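Prurnard Community Kitchen, Plullach
Progress report to the Vader Fund
Jan 3, 2022

Dear all,

With this report we inform you about the work in the second half of our grant period. The main subject is the steaming corner, for which you approved 3761 euros in the last round.

In the first half we could only offer cold breakfast and soup. Many of our guests asked for something warm which is easy to eat and not heavy, and so we decided for steamed buns. The old pots on the gas stove were not good for this work – the steam was too strong on one side and the buns became wet at the bottom. From the grant we bought electric steamer cookers, plates and new tables. The tables are white, so that flour and sticky spots are seen quickly and can be wiped away.

We also wrote a short work instruction for the corner. The cooker stands in the middle of the table with a thin pad under it, the lid is laid on the left with the inside up, and the plate with the buns is on the right. The buns are put in one by one, with space between them, as they grow during steaming. This order was tried for some weeks before we wrote it down.

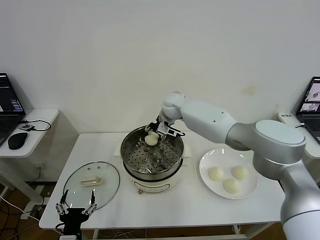
The dough is still delivered by the bakery Prajapati, which gives us a fair price for 50 pieces or more. In the last month we served 123 portions, and this is more than we had planned. Our aim for the end of the period is 100 portions every month, also in the quiet weeks.

Two points did not go so well. First, the delivery of the second set of trays is late, and we have no fixed date from the shop. Until then we must wash the trays between two rounds, and the guests have to wait longer. Second, the wall in the steaming corner must be painted again with a paint that can be washed. We had an offer for this work, but it was higher than the sum in our budget, so we have asked for another one.

The costs are until now inside the plan. A small part of the money for equipment is not spent, and we would like to ask if we may use it for the paint. The change does not touch the total sum.

The next steps are the painting, a second work instruction for cleaning, and a short questionnaire for the guests. We will send you the results together with the list of receipts in March.

With kind regards,
The kitchen team, Prurnard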